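Clurkholm Schools Fundraising Guide
Section 5: Setting up a read-a-thon

May
Prepared by Vega Lozano, School Programs

Use this section to open a read-a-thon for your school, enrol classes and collect pledges. The school must already hold an active Clurkholm account. To apply for one, see Section 2.

Opening the event

1. Sign in as the school coordinator and select New Event, then Read-a-thon.
2. Enter the school name exactly as it appears on your account. Cheques are made out to this name and cannot be reissued in another.
3. Choose a start and finish day. Events run from Wednesday to Wednesday and open at 9 a.m.
4. Set the school goal in minutes or in pages. The goal may be raised later, but the unit cannot be changed once the first pledge is recorded.

Note: Schools with more than 500 students are set up as two linked events. Totals are combined on the final report.

Enrolling classes

5. Upload the class list, or enter each teacher by hand. Use first names and initials only for students.
6. Print one reading log for each student. Logs go home on the first day of the event and are signed by a parent or guardian.
7. Remind families that reading at home counts at any hour, including bedtime, and that time spent reading aloud to a younger child is credited in full.
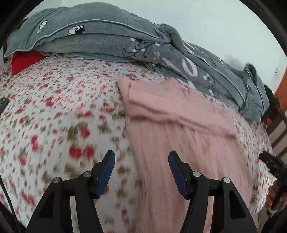 Collecting pledges

8. Send the pledge link to families. Pledges may be a flat amount or an amount per minute – the sponsor chooses at the time of pledging.
9. Record cash and cheques on Form 103 and keep them in a locked place at the school office.
10. Close the event and confirm the totals. Payment is sent once the coordinator has signed the final report.

Caution: Students must not collect pledges door to door. Events found to be doing so will be suspended.

Caution: Do not confirm totals while any log is outstanding. Minutes cannot be added afterward.

Questions about payment should be sent to Julián Barroso, School Accounts, quoting your event number.

Related items
Section 4: Choosing a school coordinator
Section 6: Prizes and classroom awards
Form 103: Cash and cheque record
Bistilgate Book Fair: dates and booking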